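Arm on the teardown bench – six weeks in, what it's done to the rota
Board: Repair and Refurb > Shop Talk

benchmonkey_jum
August 27, 2021

Promised I'd write this up when the Lobo went in, so. We strip office desktops at Clestberg, mostly ex-lease towers, and resell what's worth reselling. Until July that meant six of us with screwdrivers and one radio. Now it means four of us with screwdrivers, one arm, and a laminated sign telling us not to lean on the arm.

The pitch from Rindirora (the people who sold it to us) was 40 towers a shift on one bench. We did 13 on the first full day. To be fair, we did 11 on the second, so at least it's consistent.

What has changed is who does what. I used to take a machine from lid to bare case. Now I take the lid off, hold things, and press Resume. Milagros calls it being a very well-trained clamp.

Two from the bench:
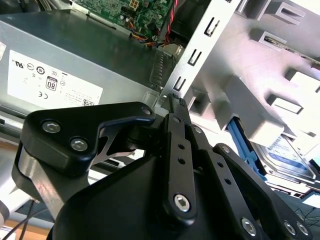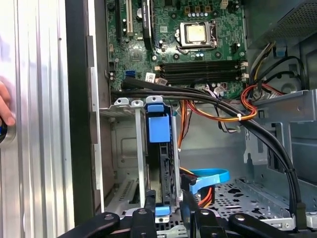 Gripper over a hard drive still in the cage, then gripper in the bottom of an open tower with the processor on show.

Anyone else been through this? Mainly interested in whether the pressing Resume part ends.

laskowska_h
Replying to benchmonkey_jum

It ends when they move Resume to a tablet in the office and someone else gets to press it.

We had a similar set-up at my last place. Drives were fine, memory was fine, anything with a cable across it was a morning gone. Your second photo has a fat black bundle going straight across the middle of the case and I felt my shoulders go up. How does it cope with those?

benchmonkey_jum

It doesn't. We do all the cables. It does blue latches and it is very proud of them.

tapia_refurb

Going to be the unpopular one. I run a bench of this sort and my wrists are better than they've been for years. Undoing the same screws all day for a decade is not a craft, it's a repetitive strain injury with a tea break. If an arm wants the drive cages, it can have the drive cages and I'll send a card at Christmas.

Also, 13 a day in the first week is normal. Ask how many it does in October.

oriana.b
Replying to tapia_refurb

Lovely for your wrists. Jum's post says six people became four. Whose wrists are we talking about?

I'm not against the thing. I'm against it turning up with a number on it, the rota being cut to fit the number, and then the number not turning up. Ours was sold the same way. Two people went before it had managed a full day, and the rest of us did overtime to cover for the labour-saving device.

tapia_refurb

Fair. Nobody was let go at ours, two moved to testing. I should have said that first.

benchmonkey_jum

One of ours moved to the Floltach contract (printers, poor soul) and one left of his own accord, although the accord was helped along. So somewhere between the two of you.

laskowska_h

Hand near the panel in the second one – is it meant to be in there while the arm is live? We had to be behind a yellow line. I once got a written warning for a sleeve.

benchmonkey_jum

Ours is the slow kind that's supposed to stop if it meets you. There's a risk assessment, I've signed it, and I've read nearly all of it.

milagros_o

Clamp here. A few things Jum has left out because she's sulking.

The arm is good at dull stuff at four in the afternoon, when the rest of us are rubbish. The new starter picked up the job faster than I did, as all the steps had to be written down for the machine and for the first time they were also written down for us. And we get to sit.

What I miss is the talking. You used to chat across the bench while your hands got on with it. Now you watch the gripper in case it has ideas, and you can't do that and hear about somebody's kitchen extension.

oriana.b

That's the bit that never gets in the brochure. Ask for rotation, in writing. An hour on the arm, then an hour on hand strip. We got it after a month of nagging and people stopped going home cross-eyed.

tapia_refurb

Seconded. We agree on something, someone pin the thread.

benchmonkey_jum

Rotation request going in on Tuesday. The manager has already asked if the arm can be included in it.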